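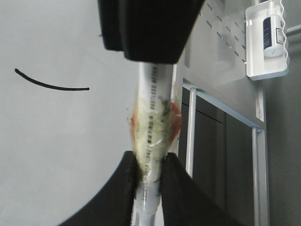 **Figure 6.1** A white tube with a wrapped section partway along it.

# Chapter 6: The Gap Around the Frame

My first paid job in windows was a school in Groder, 23 casements on the north side, and I spent most of it worrying about the wrong thing. I had the glass down cold. I could have told you the spacer width and the gas fill in my sleep (I probably did). Then the first windy Monday in October came along and the teachers started taping paper over the edges of the frames! The windows themselves were fine. The air was coming in around them, through the gap between frame and wall that I had filled in a hurry and covered with trim.

So this chapter is about that gap. Chapter 5 dealt with the gaskets inside the window, the ones that squeeze when you close the sash. Now we move outward to the perimeter joint – the strip of space between the outside of the frame and the rough opening. You'll hear people call it the shim space, and I use both names without much discipline.

## 6.1 Why leave a gap at all?

Students ask me this every year, and it's a fair question. If the gap causes so much trouble, why not build the opening to the exact size of the window?

Well, walls aren't straight. Take a tape measure to any rough opening and check the width at the top, the middle and the bottom, then check both diagonals. I've done this in brand-new houses and gotten three different widths. The frame has to sit square inside an opening that usually isn't, and you need room to shim it.

Frames also grow and shrink. Vinyl moves a lot with temperature, aluminum a fair bit less, and wood mostly moves with moisture. We'll do the math in section 6.4, using a frame 1000 mm wide because it keeps the arithmetic friendly. For most of the examples I've set the joint at 12 mm per side, which was the figure on the drawings for the Bokum apartments, our case study for this part of the book.
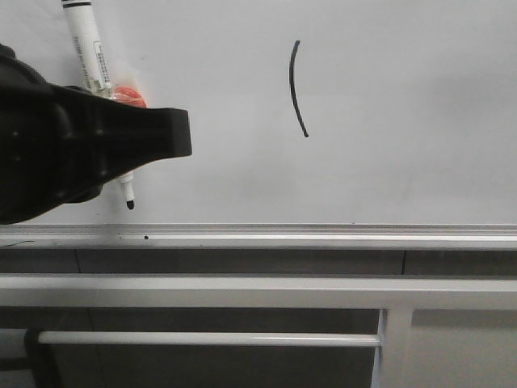 Think of the joint as having three jobs, done at three depths. The outside face sheds rain. The middle slows down heat. The inside face stops air, and in a heated building it also keeps indoor moisture from drifting into the cold part of the wall. One material can sometimes handle two of those jobs. I've never been happy with a joint that asked one material to do all three, though plenty of installers will argue with me (and some of their windows are doing great).

## 6.2 The Bokum job

The building has 396 windows, all of them from the Alcaraz tilt-and-turn line, installed by a contractor called Trandetti. I was brought in halfway through to look at drafts on the upper floors. You'll get the drawings at the end of the chapter, and I'd like you to mark them up before you read my notes. Look hard at the sill corners.

Before we go on, find a window near you and run the back of your hand slowly around the inside trim, corners first. Write down where you feel air moving, if you feel any. We'll come back to your notes in section 6.3, when we get to backer rod and sealant depth.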